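The gripper that wouldn't let go

I lost most of March to one fault, and I want to write it down while I still remember the order things happened in.

The setup is a small arm on a table in my back room, with a two-finger gripper and a camera at the wrist. I've been using it to pick up pieces of fruit and put them on a plate. The control code is my own. The gripper servo is driven by a little board I bought secondhand from Frans Wouters, who had it left over from a job at Carbridge.

The fault looked like this. The arm would reach out, close on a piece, lift it, move over to the plate and then sit there. The fingers stayed shut. The log said the open command had gone out and the board had accepted it. After a while the servo would get hot enough that I could smell it, and I'd pull the plug. Twice I left it longer than I should have. The second time the horn screw had worked loose and the case was too hot to hold.

It didn't happen every time. I could run a whole evening and see nothing, then get three in a row the next morning before breakfast. That made me suspect the wiring, so I started there. I reseated every connector. I replaced the cable that runs past the wrist joint, as it bends the most. I put a meter on the supply and watched it during a grasp. It was fine. I spent a weekend on this and the only thing I got out of it was a neater cable.

Next I blamed the force limit. The gripper closes until the load reading goes over a threshold, then it's supposed to back off and hold at a lower level. I had the threshold at 1000, in whatever units the servo reports. I tried lower numbers and dropped a lot of fruit. I tried higher ones and got the smell back sooner. The sticking didn't care either way.

Aníbal Correia finally asked me what happened if the open command arrived while the board was still backing off from the close. I said it would queue. He asked if I knew that or if I was assuming it. I was assuming it.

I wrote a test with no arm movement at all. Close, wait a bit, open, and change the wait each time. I let it run for 3000 cycles with nothing between the fingers and got no failures. I nearly gave up on the idea there. Then I put a block of foam in the gripper so it would have to hit the load limit, and it stuck 18 times before lunch. Every one of them had the open command landing inside the back-off. The board replies that it has the command, starts on it, and then the back-off routine finishes and writes the hold position over the top. After that it's holding, and it will hold until you send something new. My code never sent anything new, because it had been told the open was done.

So part of it is the board and part of it is me. I had been treating "command received" as "fingers open." I never once read the position back.

The fix is short. After sending open, the code reads the finger position until it changes. If it hasn't changed in half a second it sends the command again, and if that fails too it cuts torque to the gripper and stops the arm where it is. Cutting torque means the piece falls, which I can live with on a tabletop. I wouldn't want it over anything breakable, or near a person.

I added a temperature check as well, which I should have had from the first day. The servo reports its own temperature and I was ignoring it. Now anything over the limit shuts the gripper down and it stays down until I clear it by hand. I also moved the power switch to my side of the table. Before, I had to reach past the arm to get to it, and I did that more than once while it was stuck and still powered. That was stupid and I'm not going to defend it.

Since then I've gone back to the real pieces, and I'm starting with the ones that gave me the most trouble. The log has each grasp tagged by object, and smooth, hard pieces were the worst by a long way. The yellow-orange one standing between the fingers is a good test for that, with its glossy skin and the folds down the sides, and the bunch of red fruit lying on the cloth can wait until I trust the release again. I still want to run the foam test overnight with the new code, with me in the house and the door open. 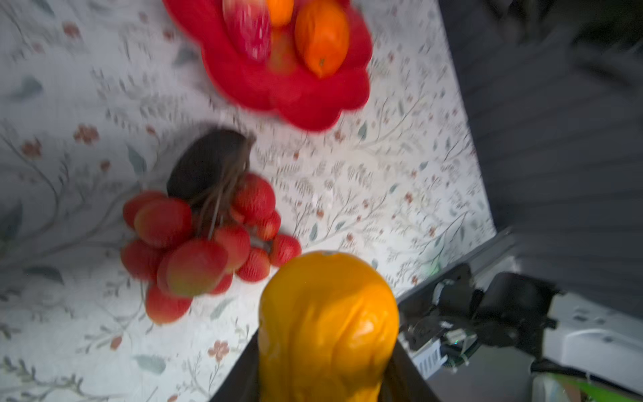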